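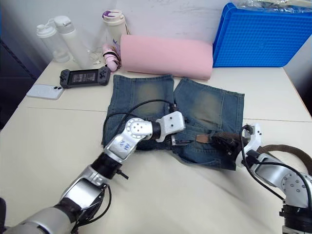
Denim shorts, legs laid out straight, belt still in.

9/27/09

Right, rugs. I've had four in this house and ruined one of them, so take my advice for what it's worth.

Measure the room first, then measure it again with the furniture in. I bought a lovely flatweave from Bakier in June, 162 cm across, and was so pleased with myself until I got it home and found the door wouldn't open over the edge. If you're putting a rug anywhere near a door, slide a folded towel under the door and see how thick you can go before it catches. Mine managed a tea towel and no more!

Newspaper is your friend. Tape sheets together to the size you fancy, lay them on the floor and live with them for a day or two. Mine told me I wanted the rug 40 cm further towards the window, so the front legs of the sofa sit on it and the back legs don't.

Underlay — please don't skip it on a hard floor. The cheap rubbery mesh does the job if you trim it a couple of centimetres short all the way round, otherwise it peeps out. I cut mine with kitchen scissors and they've never been the same, so use old ones.

Curled corners: roll the corner back the other way, hold it with a bulldog clip overnight, then put something heavy on it. Books work. If it still curls, a damp cloth on the underside and a warm iron, but try a hidden bit first. Wool can take it, the synthetic ones I wouldn't risk.

Miroslava Urban, who fitted our stair carpet, told me to turn a rug round twice a year so the sun doesn't fade one end. I do it when the clocks change or I'd forget. She also said never to scrub a spill, only blot, working in from the outside. The one I ruined was red wine and a nailbrush, so she has a point.

Hoovering a fringe is a quick way to lose it. Lift the hose off before you get there and comb it out with your fingers, or a wide-toothed comb if you're feeling fancy.

Next time I'll do the hall runner, which still slides about no matter what I put under it.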